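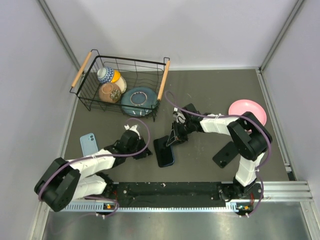
Can a robot do the washing-up yet?

Parts of it, slowly, and only when the kitchen has been arranged to suit the machine. Putting clean crockery into a rack is within reach. Scrubbing a burnt pan, drying glasses and putting everything back in the right cupboard are still jobs for people.

That was the general view at an open afternoon in Clullbridge in December, where engineers from Korelbridge, a small automation firm, talked to local shopkeepers, café owners and care staff about which everyday chores machines can now take on. The firm has spent 16 months on household work, after several years of supplying packing equipment to warehouses.

Xuelian Zeng, who leads the household project, told the meeting that people tend to guess wrongly about what is difficult. Lifting weight is easy for a machine. Picking up a bowl by its rim, turning it and setting it down next to another bowl without knocking either takes a great deal of practice.

"Plates are harder than most people expect," she said. "A plate lying flat gives you very little to hold. You have to get under the edge or slide it to somewhere you can. A person does that without thinking about it."

She said phones were awkward for the same reason. They are thin, smooth and often lying face down, and a gripper that closes a few millimetres too high will miss altogether. The firm practises with phones and crockery on the same work surface, as tidying a kitchen at home usually means dealing with both.

Using two arms helps. One can steady a rack while the other loads it, or the two can pass an item between them so that it ends up the right way round. It also means more to go wrong, as each arm has to keep out of the other's way in a small space.

Speed remains the main complaint. Zeng said a load that a person would put in the rack in a minute takes the firm's system around 12, and that this assumes nothing has to be picked up again. She expects the time to come down but would not give a date.

Hildegard Kröger, who runs a café near the station in Clullbridge, said she had come hoping for something she could use by the summer and had changed her mind.

"My washing-up is not six nice bowls," she said. "It's cups with teaspoons in them and a tray somebody has put on top. I'd need a member of staff to get it ready for the robot, and by then they could have done it."

She was more interested in stock work. Adoración Herrero of Śliwiński, a wholesaler with a depot at Farkow, said her company had been using an automated arm to move full crates from a belt to a trolley, on shifts beginning at 4 in the morning. The crates are all one size and always arrive the same way round. The arm has been reliable at that, she said, but the company's attempt to have it fill shelves was dropped.

"Tins were fine. Bags of rice were not," Herrero said. "They change shape when you pick them up, and then they won't stand. We went back to doing shelves by hand and I don't see that changing for a while."

Gudrun Fröhlich, a care home manager, asked about laundry. Zeng said folding towels could be done under good conditions, but that sorting a mixed basket of clothes, with sleeves inside out and socks caught in other things, was a long way behind. Fröhlich said her staff would gladly hand over the laundry and would be sorry to hear it.

There were also questions about breakages. Arne Pfeiffer, who looks after testing at Korelbridge, said the arms are set to stop when they meet more resistance than expected. This protects the crockery most of the time but can leave a job half finished until someone comes to restart it. For that reason the firm does not yet leave its machines to work alone, and he advised anyone offered a kitchen robot to ask how often a person has to step in during an ordinary day.

Pfeiffer said the arms are taught largely by having a person guide them through the task again and again with different items and in different positions. A bowl of an unfamiliar shape can still cause trouble, as can a rack that has been moved.

Korelbridge plans a trial in 2 shared kitchens in Clullbridge, with a member of its own staff present throughout. The work will be limited to loading racks and clearing worktops. Knives and glassware will be left out.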